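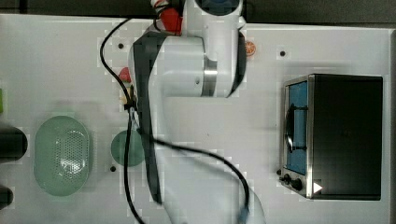
Three rewrites and a spreadsheet: a sceptic's view of switching frameworks

September 16, 2021

The lead front-end developer at Astoline has sat through a lot of framework pitches. She asked that her name be left out of this, partly because she still has to work with the people who made them. Astoline sells booking software to dental and physio clinics, and in the past few years its main screen has been rewritten three times. She thinks one of those rewrites was worth doing.

"The second one," she says. "The first was fashion. The third was me being talked into something when I was tired."

I'd gone in wanting to ask about Skunance, the small component framework that has been getting plenty of attention lately. Her team tried it in a branch over the summer and then left the branch alone. She was happy to talk about why, though she kept wandering back to older grievances.

Her first complaint is with the demos. Every framework, she says, is shown off with a to-do list, and she has never been paid to build a to-do list. "I want to see a form with 11 fields where field six depends on field two, and field nine comes from a server that's having a bad day. Show me that. Then show me what happens when the user hits the back button."

She built exactly that form in Skunance, copying it from Astoline's patient intake page. The first eight fields went well. She liked the templates, and says the way it tracks changes is easier to explain to a new hire than what they have now. The trouble came with the date picker.

"There wasn't one. Well, there were several, and each had been written by one person who then stopped answering issues." She ended up wrapping their old one, and the wrapper was longer than the page it sat on.

I put it to her that this is true of any young project, and that if everyone waited for the date picker there would never be a date picker. She agreed with that quite cheerfully. "Sure. Someone should write it. I've got clinics that can't take bookings if I get it wrong, so I don't think it should be me."

What about speed? Skunance's supporters talk about speed more than anything else, and the project's own site has a chart with a very short bar on it. She pulled a face. Her team ran their own test on a table of 518 appointments, with sorting and filtering switched on, using the oldest laptop in the office. The new version drew the table faster. Then they found that most of the wait in the old version came from a date formatting function being called over and over for no good reason. They fixed that in an afternoon.

"After that I couldn't tell which was which by looking at them. I'm sure a stopwatch could. My receptionists don't have a stopwatch, they have a phone ringing."

She has a spreadsheet, which she showed me on her screen and wouldn't send. It lists every package the current app pulls in, directly or otherwise. There are 305 rows. For each one she has noted whether it would stay, go or need replacing if they moved. The "need replacing" colour is orange, and there is a good deal of orange. She started it after the last rewrite, when the charting library turned out to be tied to the old framework in a way that hadn't come up in planning.

The tooling gets a kinder hearing. Astoline moved its builds to Fevness last December, and she admits she argued against it. The config file shrank, and the dev server starts before she has reached for her coffee. She still doesn't like the error messages. "It'll tell you something failed to resolve, and it'll give you a path, and the path is to a file you've never heard of. But I've stopped complaining about it at lunch, so that's a rave review from me."

She also spoke well of Hứa, a little library for handling promises in form code, which does one job and has a readme short enough to finish. It works the same no matter what is drawing the page. She would like more things to be built that way, and suspects they don't get written because it's hard to give a conference talk about them.

I asked whether she worried about hiring. Developers want to work with new tools, or so managers are always being told. She said candidates do ask, and she tells them the truth, and a few lose interest. The ones who join tend to ask about the test suite instead. She wasn't sure that proved anything. "It might just mean I hire people who are like me. That's its own problem."

She isn't against ever moving. If the current framework dropped support for the version they're on, she would have to look again, and Skunance would be on the list. She'd want a proper router first, one maintained by the core team, and an upgrade guide written by somebody who had done an upgrade. She would also want to move one page at a time, with both versions running side by side. The docs say this is possible. She tried it, and got two copies of the same navigation menu.

"Which I reported," she says. "It's still open. Somebody put a thumbs up on it."

The branch is still there too. She rebased it once, in case, and hasn't looked at it since.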